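The Hour Before the Arm Moves
At a small workshop in Nemville, the hard part of taking apart a computer is deciding what to do next

30 May 2026

When people visit the Luvitz workshop, they usually ask about the arm first. They want to know how strong it is and how fast it can go. The software team answers politely and then tries to bring them over to the screen, where a long list of small decisions is moving past. For the team, this list is the real machine.

Luvitz writes control software for taking used office computers apart. The customer, a recycling firm called Guérin, wants memory modules and processors back in a state where they can be sold again. A shredder is much faster, but a shredder gives you mixed metal. So the work must be done part by part, and every computer that arrives has its own history. One has an extra drive. Another has cables pushed into a corner by somebody in a hurry many years ago.

The program that handles this is named Plesteo. It has three layers, and the team keeps them strictly apart. The first one looks at the open case and makes a map of the parts. The second one decides on the order of work. The third one moves the joints and watches the forces. In February the team rewrote the middle layer completely, and most of what I saw during my visit comes from that decision.

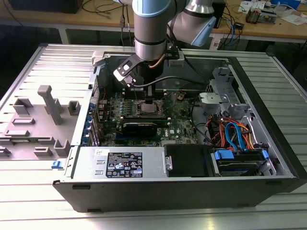
The old planner made one complete plan at the start and followed it to the end. If a cable moved a little when a part came out, the rest of the plan was already wrong. The new planner looks ahead only a few steps. After each action it asks for a new map and starts again. On paper this sounds slow. In practice a new plan takes 15 milliseconds, and the arm needs much longer than this for even a short movement.

Cables are still the worst problem. A drive cage has edges and corners, and it stays where it is. A cable bends, hides behind another cable, and has no fixed shape that can be stored in a library. Plesteo treats the cables as a kind of cloud, a volume where the gripper may go only at low speed and with a low force limit. When the cloud is too thick, the planner looks for another way in. If it finds none, it stops and asks a person.

These stops are recorded with care. The log holds 671 of them now, each with the map, the plan and the answer the operator gave. I expected the team to be a little ashamed of this number, but they read the log every week with real interest. Many changes in the code began there. One was a rule about memory slots: open the latches first, look again, and only then close the fingers on the module.

The force control runs on a separate computer. It keeps the last 2048 readings from the wrist in a buffer, so when something feels wrong the engineers can see how the force was growing before the arm stopped. A module that sits tight and a module that is held by a closed latch look almost the same to a camera. In the force curve they are easy to tell apart, even for a visitor after a short lesson.

Guérin has asked for a trial with 20 computers in a row and no help from an operator. The team has not given a date. They first want the planner to explain its stops in plain sentences, because the people on the recycling floor will not read a log file. On the afternoon I left, two versions of such a sentence were still open on the screen, and the discussion was about the word "blocked."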